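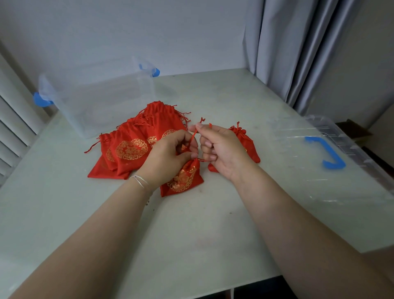

写真1 巾着袋の紐を両手の指先でつまむ作業

Rukari公開見学会 第2回準備会議 議事録

日時:10月 火曜日 午後1時30分から午後3時まで
場所:Cendholm本館 会議室
出席:Cendholm企画課、同施設課、Dunne技術部、Skornel運営担当
欠席:なし
記録:Cendholm企画課

1 前回議事録の確認
前回議事録について、見学経路の記載を「東口から入場」に改めたうえで承認した。

2 見学会の概要
Cendholm企画課より、搬送・把持ロボットRukariの公開見学会について、受付状況の報告があった。申込者は34名であり、午前と午後の2班に分けて案内する。参加費は徴収しない。
Skornel運営担当より、午後の班に申込みが偏っているとの指摘があり、午前への変更が可能な申込者に企画課から個別に連絡することとした。

3 実演内容について
Dunne技術部より、実演課題の案が示された。課題は、赤い巾着袋を机上から取り上げ、口紐を扱い、青い留め具の付いた透明な収納箱に納めるまでの一連の動作とする。来場者にはまず人の手による作業を示し、続いてRukariによる同じ課題の実演を行う。
主な質疑は次のとおり。
・施設課より、光沢のある布は照明の映り込みで認識しにくいのではないかとの質問があった。技術部からは、会場の照度を事前に測定し、必要に応じて照明の向きを調整するとの回答があった。
・企画課より、袋が互いに重なった状態から始めるのかとの質問があった。技術部からは、初回は袋を離して置き、その後に重ねた状態へ移る構成としたいとの回答があった。
・運営担当より、口紐の結び目を解く動作まで含めるかとの質問があった。所要時間が読みにくいため、実演には含めず、口頭での説明にとどめることとした。
人の手による作業では、左手で袋の口を持ち、右手の指先を口元の布に添える持ち方がある。説明員は、両手の役割の違いに触れながら解説を行うものとする。

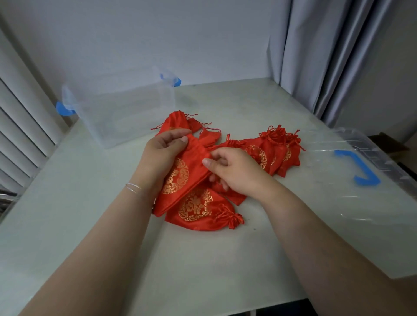 4 会場設営および安全対策
施設課より、設営案の説明があった。作業机は白い天板のものを使用し、収納箱の蓋は外して机の右側に平らに置く。見学者の立入りは床の表示線の手前までとし、実演中は案内係を線の両端に配置する。
非常停止の操作は技術部が担当する。停止時の案内放送の文案が未定であるため、運営担当が作成し、次回会議に提出する。
なお、車椅子利用者の観覧位置について、表示線に接する最前列に確保すべきとの意見があり、施設課が図面を修正することとした。

5 経費について
企画課より、配布資料の印刷費3885円、床表示用資材費3000円の見積りが報告され、いずれも承認した。机および収納箱は既存の備品を充てる。

6 決定事項および担当
・申込者への班変更の連絡(企画課)
・会場照度の測定と照明の調整(技術部、施設課)
・観覧位置の図面修正(施設課)
・停止時の案内放送文案の作成(運営担当)
・説明員用の進行表の作成(技術部)

7 その他
見学者による撮影の可否について協議した。静止画は可とし、動画については技術部が社内で確認のうえ回答する。実演後の質疑時間は各班とも設けるが、長さは進行表の作成時に改めて調整する。
次回会議は見学会の前週に開催し、会場での通し確認を併せて行う。

以上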